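Changes to parcel pick-up at Odton

October 29, 2022

Parcels for Odton residents will no longer be held at the Avach depot after November 12. From then on, anything that can't be left at your door will go to the counter inside the Aneck Street newsagency, next to the chemist.

The Avach depot has been the pick-up point for 4 years and most people have found it a long drive for a small box. The new counter is open the same hours as the shop, including the lunch hour, and there is parking out the back off the laneway. The front spaces have a short time limit and are patrolled.

You will need the card left by the driver and some photo ID. If you are collecting for a neighbour or a family member, bring their card with the back filled in and signed. A photo of the card on your phone won't be accepted. Parcels are kept for 12 days and then returned to the sender. 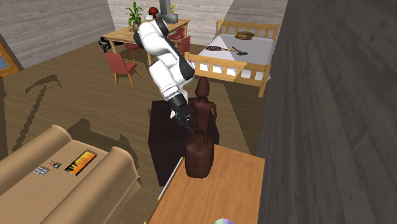

Large items are the exception. The newsagency has no storeroom to speak of, so flat-pack furniture, bikes and tyres will still be held at Avach, in the shed on the left as you come through the gate. The driver will tick a box on the card to show which place has your parcel, so please check it before you set out.

Post office box holders don't need to do anything. Mail for boxes is sorted separately and the box numbers are staying as they are. Residents on the Odton side of the creek who use the roadside mailboxes should make sure their lot number can be read from the road, as the contract has gone to a new driver who doesn't know the run yet.

Đoàn Bakery has offered to keep spare copies of the signing form beside the till for anyone without a printer. There are also forms at the library.

If a parcel was already waiting at Avach before the changeover, it will stay there until you collect it or the holding period runs out. Questions can go to the newsletter at PO Box 1233, Odton, or be left in the box outside the hall. The next issue will have the Christmas mailing dates on page 2.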